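The Table in the Front Room

When the hardware store in Kleinschmidt closed, the building stood locked for two winters. Anneliese Schmieder had the keys because her father had owned the place. She used to go in to check the pipes, and on one of those visits she sat down on the old paint counter and wrote a list of the things in her own house that didn't work. The list had a toaster, a floor lamp, a radio and a sewing machine on it.

The repair evenings started from that list. They are held in the front room of the store on the first Saturday of the month, from four in the afternoon until the last person gives up. People bring in what is broken and sit down with someone who might know how to fix it. There is no charge. Parts are paid for by the owner of the item, and a coffee can by the door takes whatever people want to put in toward the electric bill.

The town has 2000 residents and one traffic light. The nearest shop that will open up a vacuum cleaner is 55 miles away in Drutia, and it charges to look. For a long time most people here did what people do in most places, and put the thing out by the curb.

Schmieder keeps a record of everything that comes through. By September the book had 799 entries. Each one gives the item, the complaint in the owner's words, and what was done. The complaints are short. "Smells." "Only works lying down." "My husband had a go at it." Lamps are the most common item, followed by coffee makers. A lamp is nearly always the socket, the switch or the plug, and a person who has never held a screwdriver can learn to replace all of them in one sitting.

Coffee makers are harder. Many are held together with screws that need a special bit, and some aren't held together with screws at all. Fedir Pavliuk spent years repairing washing machines before he moved here, and he takes most of the kitchen appliances. He has a low opinion of glued cases. He will work a thin blade around the seam for half an hour, and if the plastic cracks he tells the owner so and lets them decide whether to go on.

His rule is that the owner stays at the table. People who drop off a bag and ask what time to come back are asked to take a seat. Some don't like it. Pavliuk says a person who has seen the inside of their own mixer will treat it differently afterward, and he would sooner lose the job than do it alone.

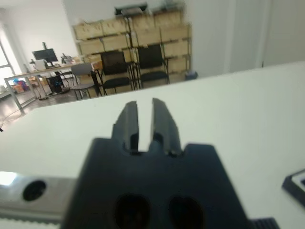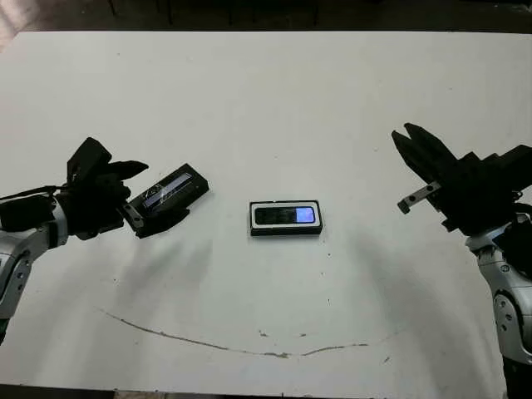
Gholamreza Ranjbar sees the matter of staying at the table another way: he works nights, he would gladly leave his radio and pick it up the next day, and he thinks the rule keeps out the very people who can least afford to buy new. He has raised it with Schmieder more than once. She has written it in the back of the book, where she keeps things to think about, and for now the rule stands.

Textiles have their own corner. Mahlet Negussie brought her own sewing machine the first time and has left it there ever since. She does zippers, hems and backpack straps, and she teaches darning to anyone who asks. The wool comes from sweaters too far gone to save. She unravels them at home and winds the yarn onto cardboard, sorted by thickness. Color is up to the owner, and a lot of people now ask for one that doesn't match.

Some things can't be fixed. Cordless drills often come in with dead battery packs for which there is no replacement, and there is usually little to be done when a circuit board has burned through. Those items are taken apart for cords, knobs, springs and screws, which go into the old nail bins along the north wall. The bins still have the store's labels on them, so the springs are under "Roofing" and the fuses are under "Finish, 2 in."

A second group has started in Grimari, in the back half of the library, and Ewurabena Eshun drove over to see how it was done here before they opened. She stayed the whole evening and copied out the sign-in sheet by hand. Her group has decided to allow drop-offs. They have also decided against microwaves, which can hold a charge after they are unplugged, and Schmieder has since added the same line to the notice on her own door.

The floor lamp from the first list has been working for three years. The toaster is still on the shelf behind the counter, waiting for a lever.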